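Choosing a hand-held gripper: notes from the Tolbridge comparison

June 13, 2023

The comparison of hand-held grippers at Tolbridge has now been completed, and I have been given leave to publish my own notes on it. The formal report will go to the project partners in October. What follows is a personal account, written mainly for colleagues who are deciding which tool to put in the hands of their own operators.

Two tools were under review. The first, the Anel, is a light gripper with a plain trigger and flat, parallel jaws. The second, the Climness, is a larger tool with V-shaped pads that close into a notch. Both are carried and closed by hand, and both record the movement of the operator so that an arm can later be taught the same task. Each was used for 240 recorded attempts over a period of 4 weeks, with the same objects, the same tables and, as far as the rota allowed, the same people.

How the work was arranged

It was agreed at the outset that the tools should be tried on ordinary household tasks. Bench tests with blocks and pegs had already been carried out last year and had told us little that was useful in practice. The task list therefore included opening and closing drawers, lifting lids, moving small items from one shelf to another, and picking up thin rods and sticks from a flat surface. The last of these was added at the request of the group that maintains the Nautiyal controller, who had seen a good many failures with narrow objects and wished to know whether the jaws or the software were to blame.

Operators worked in turns of 30 minutes, after which the tool was put down and a short form was completed. The form asked for a score for comfort, a note of any attempt the operator wished to have discarded, and any remark on the grip. The remarks were by some distance the most valuable part of the exercise. I would advise anyone planning similar work to leave a large space for them. Our first version of the form had a single line, and people wrote up the margin.

The jaws

The flat jaws of the Anel are easy to understand. A new operator can look at them, look at the object, and know more or less what will happen. They performed well on lids, boxes and anything else with two parallel sides. On round items they were less dependable, and on narrow rods they were poor. The rod would turn between the pads as it was lifted, so that it arrived at the right place pointing in the wrong direction. For a person this is a small matter. For a recording that is to be used in training it is a nuisance, as the arm will go on to copy the correction as well as the task.

The V-shaped pads of the Climness dealt with this far better. The notch draws a rod towards the middle and holds it there, and the texture on the inner faces does much of the remaining work. Operators noticed the difference on their first turn. The same shape was a hindrance with flat, thin things such as cards and folded cloth, where the tips met before the material was properly held. Several operators found that approaching at a slight angle helped, though this took practice and was not easy to describe to the next person on the rota.

I had expected the texture of the pads to wear during the trials. No wear was found that affected the scores, but 4 weeks is a short time and I should not wish to draw a firm view from it.

Weight and handling

The Anel was preferred for comfort by most of those who used both. Its body is slim, it can be taken into a drawer or a narrow shelf without touching the sides, and it may be changed from one hand to the other in the middle of a turn. The Climness is a broad tool. Its body needs room, and in tight places the operator must think about the housing as well as the jaws. Two of the shelf tasks had to be set out again with wider gaps before they could be attempted with it at all. The results for those tasks are reported separately, as it would be unfair to set them beside the earlier figures.

In its favour, the Climness is steady. The recordings made with it showed less shake during slow movements, and the operators were inclined to move more slowly with it in any case. Whether this is a virtue of the design or merely the effect of a heavier object in the hand is a question that the comparison was not set up to answer.

Cameras and the controller

Both tools were used with their standard camera fittings. The view from the Anel is narrow and close, and is very clear on the object itself. The view from the Climness is wide, and takes in a great deal of the room along with the jaws. There was some debate as to which is better. A close view leaves less for the software to sort out. A wide view gives it more fixed points, such as window edges and ceiling lights, by which to judge where the tool is, and in our trials fewer recordings were lost for want of a position.

The Nautiyal controller accepted data from both tools without difficulty once the time stamps had been brought into line. That step took longer than planned. The Anel writes its times at the start of each camera image and the Climness at the end, and neither manual mentions the fact. Colleagues who intend to mix recordings from the two should check this before anything else.

The hall

The choice of room proved to be of more consequence than I had foreseen. Work was carried out in the hall with the mezzanine, where other groups had tables of their own and people came and went throughout. Daylight from the tall window and the lights in the ceiling gave a mixture that changed in the course of a turn. The glossy floor, which is dark green, was a concern at the planning stage on account of reflections. I would still choose that hall over a quiet laboratory. A tool which can only be relied upon in an empty room with the blinds down is of limited use to the partners, whose own premises are not like that.

The wide view of the Climness shows how much is in view at working height, with the pads meeting at the notch, the perforated basket with a wooden stick resting on its lid, and the white dresser with the round mirror beyond.
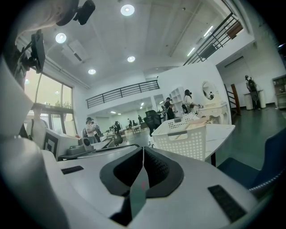 Position reached and further work

My own recommendation is that the Climness be used for rods, handles and other narrow objects, and the Anel for flat goods and confined spaces. Groups that can afford only one should look first at their task list and only then at the price. A set of V-shaped pads for the Anel has been requested, and if it is supplied in time the rod tasks will be repeated before the October report. The blank forms, in their revised version with the larger space for remarks, may be had from the Tolbridge office on request.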